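Sellero opened its makeup floor to visitors in September, and I went along for the morning tour. The group was small – nine of us, plus Senan Sheehan from the pressing room. He showed us how a powder highlighter gets from the mixer to the pan. The line fills 822 compacts an hour.
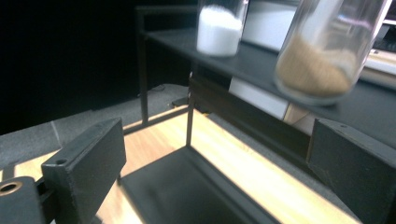 After the break we tried the new shades. The peach one went on smooth but faded by lunch – the bronze held up better. The tour takes 90 minutes and the shop by the exit sells seconds at half price. I bought two.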